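Section 4: Unboxing and Setting Up Your Gremley Mattress

The Gremley ships rolled, folded, and vacuum-packed, in a box that one person can almost carry. Please take "almost" seriously and find a second person before Step 1.

1. Move the box to the room where the mattress will live. Once opened, it doesn't go back in, and it takes stairs badly.
2. Stand the box on end, cut the tape, and slide the roll out.
3. Lay the roll on the bed base with the loose end of the plastic facing up.

CAUTION: Use the plastic hook cutter taped inside the lid. A kitchen knife will open the wrap, the cover, and the first layer of foam in one smooth motion, and the warranty has opinions on that.

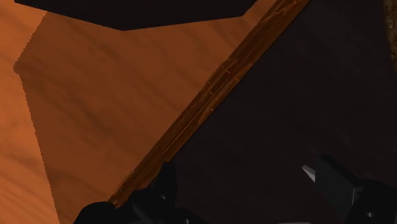
4. Check the base before you cut the inner wrap. Slats should be no more than 2 inches apart, and a solid platform should be flat and clean from edge to edge. Wood grain is no problem, even the bold, streaky orange kind, but run your hand over any part that lies in shadow, where a staple can sit happily for years. Pull whatever you find.
5. Cut the inner wrap along the seam and step back. The mattress will hiss and unfold at its own pace. Don't pull the corners to hurry it.
6. Turn the mattress so the Gremley label is at the foot. If you prefer it at the head, it will work just as well and you will see it every morning.

NOTE: Allow 48 hours for the foam to reach full height. You may sleep on it the first night if you don't mind a bed that is still making up its mind. 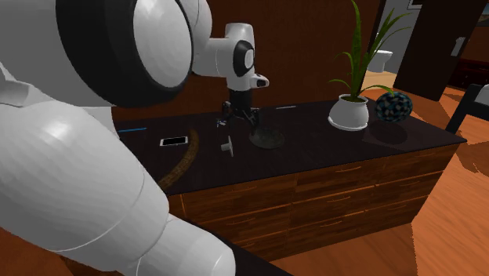 7. Let the room air out. New foam has a smell, which our product tester Rohani Siregar describes as "tennis ball, but indoors." Keep the room near 70 degrees and open a window if you can. Clear some space around the bed while you wait, and put the bedding somewhere flat and off the floor; the long top of a drawer cabinet does nicely, and a dark one will show you every bit of lint. Leave the sheets off until the smell fades.
8. Fit the Mordale protector first, then your sheets. The elastic goes underneath. Yes, people ask.

CAUTION: Don't use an electric blanket until the mattress has reached full height.
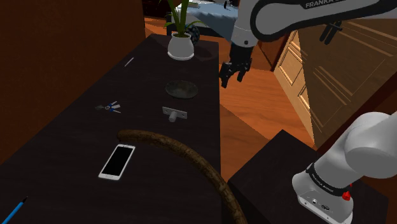
Keep your phone handy for registration.

9. Register the mattress with the order number on the packing slip. If one corner is still low after the waiting period, call the Flondgate service desk and ask for Svetozár Čierny. He will want to know which corner.

Gremley Sleep | Customer Care, Flondgate | All rights reserved | Back to top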